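Cleaning a soap dish and wire rack

Quick one, as I've got 3 of these to do before lunch. Works for most sink bits, the coated wire sort and the little oval dishes.

You need: washing up liquid, an old toothbrush, a bowl, a tea towel. White vinegar if your water's hard. Ours is terrible.

Take everything off the rack first. Bowl of warm water, good squirt of liquid, dish in. Leave it while you do the rack.

Rack next. Toothbrush along the wire, then the base. The holes are where the gunk sits so go at them from underneath aswell. No wire wool on white coating, it scratches and then you get rust. Marloes did hers with a scourer in April and had to bin it. 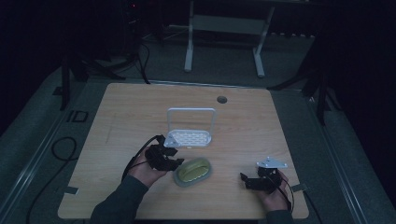 Rinse the lot. Shake the base hard, water hangs about in those holes for ages. Stand it on the tea towel and leave it 60 minutes, longer if the room's cold.

Dish: wipe round the inside with your thumb, then under the rim. Still chalky? Half vinegar, half water, ten minutes, rinse again. Dont use vinegar on real stone.

Putting back: rack first, dish in front where you can reach it. Dry the bottom of the dish before it goes on wood or you'll get a ring.

Once a fortnight is plenty. Wire shelves are the same job, just need a bigger bowl.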